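Cleaning up the beige table

I have been putting off the table in the corner for most of the spring. It is the one piece in the back room I use every day, and it is also the one I look after the least. Last weekend I decided to get it clean, or as clean as it is going to get, and write down what I did for anyone with the same kind of top.

The table came with the place. It is a pale beige top with a mottled pattern that looks like stone, cream and light gray with some faint veins. I have never found out what it is made of. Roman Nowicki, who lived here before me, left a folder with the manuals for the boiler and the stove, but there was nothing in it about the furniture. I wrote to ask him and he said he bought the table secondhand and never asked. So I treat it as something that might be damaged by anything strong, and I start with the mild stuff.

The good part about a mottled top is that it hides a lot. Crumbs and coffee rings get lost in the pattern, and from the doorway the table looks fine on any day of the week. The bad part is the same thing. You stop seeing the dirt, and then one afternoon the sun comes in low and you see all of it together.

I took everything off first. Most of it was paper. There were two boxes of Halero index cards, a desk lamp I don't use, the mail since February, and a Yimyam lunch box that I had been looking for. All of that went on the floor in the hall, which meant I had to finish the job the same day.

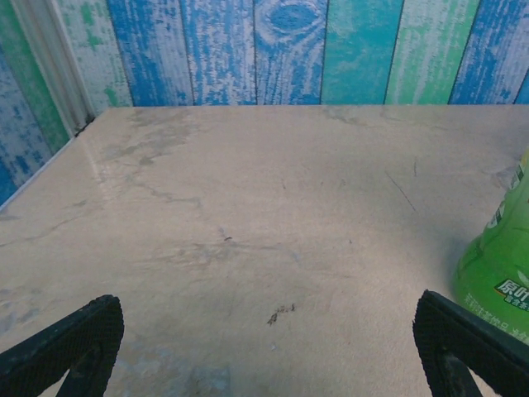 The table in its corner, with the gray patch and the scratch.

The gray patch toward the back left is what bothers me most. It is wide and streaky, like clouds, and I don't know if it is a stain or if the surface has worn there. My lamp stood on that side for a long time, and so did a plant before that, so either one is possible. There is also a lighter mark at the front edge, a little bluish, and some dark specks near it. The scratch on the right is thin and runs at a slant. I remember making that one. I dragged a metal file tray across the table instead of lifting it.

My order of work was simple. Dry cloth first, to get the dust and grit off, so I would not be rubbing it in. Then warm water with a drop of dish soap, wiped on with a soft sponge and wiped off again with a clean cloth. I changed the water twice. After that I went over the marks with a paste of baking soda and water, left it for four minutes, and wiped it away with a damp cloth. I tried the paste on the underside of the edge before I put it anywhere on top. I would do that with any product, even a gentle one.

For the specks I used an old plastic store card held nearly flat. Don't use a knife. If a speck does not lift with the card, put a wet cloth on it for a while and try again.

I had a bottle of Olix surface spray from the hardware store and used it at the end, on the whole top. It smells like lemons and it costs more than soap. I can't say it did anything the soap didn't do, but the table felt smoother under my hand.

I did the walls too while everything was out of the way. They have the weathered plank print, blue and white with some green and one plank in plain turquoise. A lot of people who come over reach out and touch it to check if it is wood. It is only printed, and it wipes down with a damp cloth like any other wall. I don't scrub it. The place that needs attention is the cream trim strip in the corner. There is a gap at the bottom where it meets the table, and dust goes in there and stays. I got what I could with a dry paintbrush and then used the narrow end of the vacuum. My neighbor Khrystyna-Mariia Vasylenko says to close it with a line of clear sealant. She did that behind her kitchen counter and has had no trouble with it. I may do it this summer. I would want the gap completely clean first.

As for results, the top is brighter overall and the sticky places are gone. The gray patch is a bit fainter at its edges, and I have stopped expecting more than that. The scratch is the same, of course. Zanum sells a repair stick in several beige shades, but on a mottled surface I think a line of one flat color would show more than the scratch does.

The index cards and the lunch box went back to the kitchen shelf. The lamp is going to my sister. For now I am keeping a cloth in the drawer and wiping the table down on Sundays, and I put felt pads under the file tray.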